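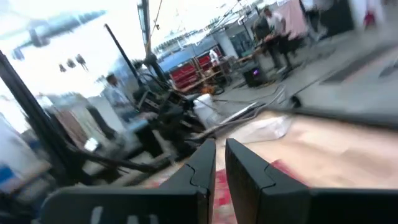

A red patterned cloth on a beige tabletop.

The Mulcahy Gallery will reopen its upstairs rooms on Sunday with a show of regional landscape painting, ending a closure that has kept half the building off limits through two summers.

Doors open at 10 a.m. and admission is free for the day. Regular prices return the following morning.

The opening show, titled Burby and Back, brings together 47 paintings and works on paper made along the old coach route between Burby and the coast. Most come from the gallery's own storage. Another 12 are on loan from private owners in the district, and several of those have never been shown in public.

Director Grethe Egilsson said the choice of subject was settled early, well before the date for the reopening was known.

"We have a lot of landscape in the collection and people kept asking where it had gone," she said. "Some of it had been on the same walls since the gallery was founded. When we took it down for the building work, visitors noticed."

The oldest item on display is a small ink drawing of the Burby ford dated 1787. It is unsigned. The drawing was cleaned last year and hangs in a side room where the light is kept low. Visitors will be let in eight at a time, and there may be a short wait at busy periods.

The upstairs rooms closed after water came through the ceiling above the east stairs. No paintings were lost, but the plaster had to come down in two rooms and the wiring was found to be in worse shape than expected. What began as a roof repair grew to include new lighting, a lift and a rebuilt storage area at the back of the building.

The lift was the slowest part of the job. It runs from the street-level entrance on Fakar Street to the upper landing, and is the first step-free access the gallery has had. The original staircase has been kept, along with its iron railing, which was stripped and repainted in dark green.

Wall colours have changed too. The two larger rooms, long a faded cream, are now a deep grey-blue. Egilsson said she expected some complaints about that.

"A few of our members have seen it already and opinion is divided," she said. "I'd ask people to give it ten minutes. The snow pictures look very good on it."

Among the lenders is Aidan Moriarty, a retired surveyor who grew up on a farm outside Burby. He has lent three oils of the river flats that his grandmother bought from the artist. They had hung in a hallway at home.

"I walked past them every day and stopped looking," Moriarty said. "Then they were gone to be framed and the hallway looked terrible. I'll want them back when it's finished."

Moriarty will give a short talk at 2 p.m. on opening day about the places shown in the paintings, several of which have changed a good deal. The ford was replaced by a bridge and the river flats are now mostly market gardens — though the line of poplars in the largest of his three pictures still stands beside the road. Seats are limited and cannot be booked.

The downstairs rooms, which stayed open during the work, will carry on with the present display of ceramics and weaving until the end of February. After that they will close for two weeks while the floors are sanded. The gallery shop has moved to the left of the main entrance, into what was the cloakroom, and bags can now be left in lockers beside the lift.

A café is planned for the rear courtyard but will not be ready for the reopening. Egilsson said the gallery was still talking with the neighbouring owners about deliveries through the lane. In the meantime the Sasus bakery across the road has agreed to stay open on Sunday afternoon.

School visits to the upstairs rooms will start again next term. Teachers can ask for a guided tour, a drawing session or both, and there is no charge for classes from schools in the district. Groups are asked to call ahead, as the drawing sessions are held in the smaller east room.

Parking on Fakar Street will be restricted on opening day, with the spaces closest to the entrance kept for permit holders. The public lot behind the library will be open from 9 a.m.

Burby and Back runs for 12 weeks. The gallery is open Tuesday to Sunday, 10 a.m. to 5 p.m., with late opening until 8 p.m. on Thursdays.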